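Trister forum > Perception and tracking > Pose drifts near the cloth

clerncombe_lab
Running Trister on wrist fisheye footage. Tracking holds on the approach, then the pose slides sideways once the fingers get close to the towel. Plain wall behind, plaid sheet underneath. Config is stock, 200 features per image.

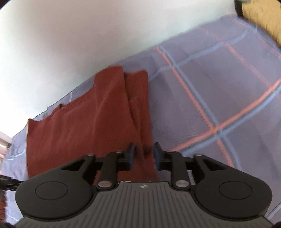
Fingers at the front edge of the towel

offset_error
The wall gives you nothing to track. Raise the feature count to 3,000 and mask out the gripper. The screws on the linkage are shiny and the detector loves them.

plainjoint
I disagree about the count. A plaid repeats, so more features means more wrong matches. Mask first, leave the count alone and tighten the ratio test.

clerncombe_lab
Masked the housing and linkage. Better, still drifting. Another view below, with the fingers open over the red cloth and the wall filling the top half.
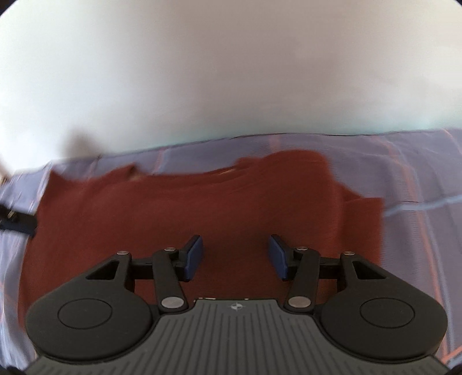
Replies, page 2

offset_error
Your corners go black there. Extend the mask to cover them too. Which lens model are you using?

clerncombe_lab
Pinhole with radial terms. I took it from the Sarkar template.

plainjoint
Then that's your drift. Look how the line between wall and sheet bows. Recalibrate with the fisheye model, 30 board views, and get some of them right out at the edges.

offset_error
Fair enough on the lens. I still say 200 is too low.

clerncombe_lab
Recalibrated. The slide is down to 3 mm on the same recording. Trying the higher count tonight.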